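ok long one. been asked by like six people what's going on at work with the robots so I'm just gonna thread it. eating a sandwich so typos are staying

background: I work at Brostdale, we do prepared meals. soups, grain bowls, the bean stew your hospital cafeteria probably serves. 17 of us on the day crew. I've been on kitting and pan prep for most of my time there

kitting = you get a tray, you put the right stuff in it. dish of herbs, scoop of beans, sauce bottle, lid. 400 trays is a normal morning. your thumbs know it better than your head does

last November management brings in an outfit called Lundbridge. all hands in the break room at 6:30 am, donuts, bad sign. everybody knows what donuts mean

Joaquim Sequeira (plant manager, decent guy, sweats when he presents) says the word "assist" a lot. robot arms will "assist" on kitting. no layoffs "planned". Lakshmi asks him to say it without the word planned. he does not

so first thing that changed wasn't robots at all. it was us teaching. Lundbridge doesn't write out the moves, they want people doing the moves, with the gripper in your hand, over and over, and the software (they call it Alva) learns off the recordings

you hold the thing by the handle and you ARE the arm. pick up, put down, slide, reset. pick up, put down, slide, reset

my station most of this month, kitchen stuff. beans again. always beans

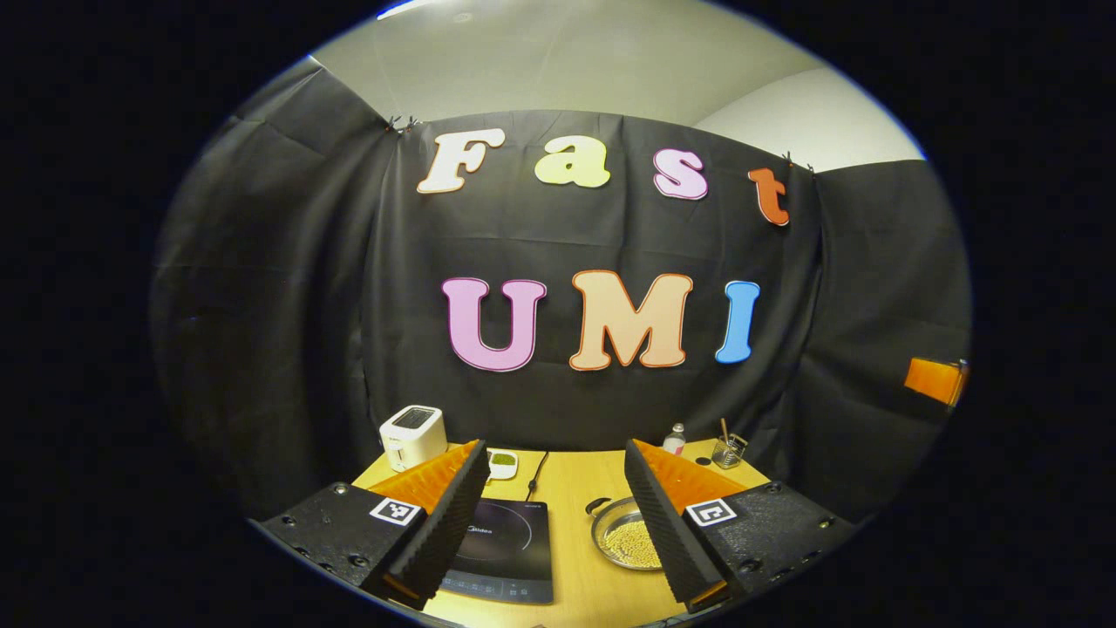 view from the gripper. orange fingers, soybeans (pretty sure), and the Fast UMI letters up on the cloth

3958. that's how many takes are logged from our crew so far. Meenakshi Poojary keeps the tally on the whiteboard by the sinks and she does not round

what it's like: boring, then weirdly hard, then boring. you notice stuff you never noticed. like I always turn my wrist a little before I set a pan down. why? no idea. Alva has it now too, I watched the arm do my dumb wrist thing and had to go stand in the hallway

the other thing is you can't rush. 15 years of being told to go faster and now a very polite woman from Lundbridge (Hanneke Lambrechts, hi Hanneke if you read this) is asking me to please slow down and not yank

my shoulders on recording days: fine. my shoulders on line days: not fine. putting that here bc it's true and I don't want to pretend it's all doom

but also. nobody's pay changed. we are training a machine, that's a skill, and the slip says Prep Associate same as before. Lakshmi Pillai brought this up in the second meeting and got told it was "being looked at"

it is still being looked at. it must be very interesting to look at

ok the actual arms. two of them, at the end of line 2, since spring. they do trays where everything is the same size. they're slower than Meenakshi. they're slower than me on a bad day. they don't go to lunch tho

good: nobody does the freezer side kitting by hand anymore. that job was miserable. I did one winter of it and my fingers cracked open. Kumaresan did four. he says he'd carry the robot in on his back if it broke down

bad: freezer side was also where the overtime was. so guys who were counting on that money, it's just gone. no announcement or anything, the sheet just got shorter

bad: it got quiet. used to be four of us across a table talking all morning. now it's two people and an arm, and you're standing where you can see the light on top of it, so you're facing the wrong way to talk

weird: the babysitting. when it misses a grip it stops and waits for you. so your whole rhythm is its rhythm. you can't get ahead and take a breather like you used to. Kumaresan calls it working for a toddler

the shift sheet runs thru a thing called Zellus now, separate software, came in the same month. tracks stops. every time the arm quits and someone has to clear it, that's a stop, and it goes by YOUR name. not the arms name

worst week we had 154 stops. guess who got a talk about it. the people. we got a talk about the stops

to be fair Joaquim fixed that one after Lakshmi printed out the whole log and taped it to his door. now they go under "equipment". so it can be done. printer paper and tape, $3 solution

ppl keep asking if I'm scared. idk. nobody's been let go. two people left and weren't replaced, and I don't think they're going to be. that's how it goes I guess, you don't see it, there's just more room in the break room fridge

ppl also ask why I do the recordings then. bc it's a day out of the hairnet heat and off my shoulders. bc somebody's going to. and bc I'd rather it learned from someone who knows you don't drag a full pan by the handle

what I'd ask for, if Brostdale is asking (they're not):
a job title for the recording work, w money attached
the freezer guys get first pick of other overtime
move the arm so we can face each other. it's literally bolts

Kumaresan Ramasamy just read this over my shoulder and wants it on record that he said "angry toddler". corrected

someone in replies asked do we get to keep or see our own takes. you can watch them, Hanneke will pull them up if you ask. keeping them, no. asked. it's in the form we signed, page 2, I went back and checked

also no I can't post video of line 2, stop asking lol

break's over. meeting on the pay thing is next month at 2 pm, Lakshmi's bringing the tape. will add to this thread after if I remember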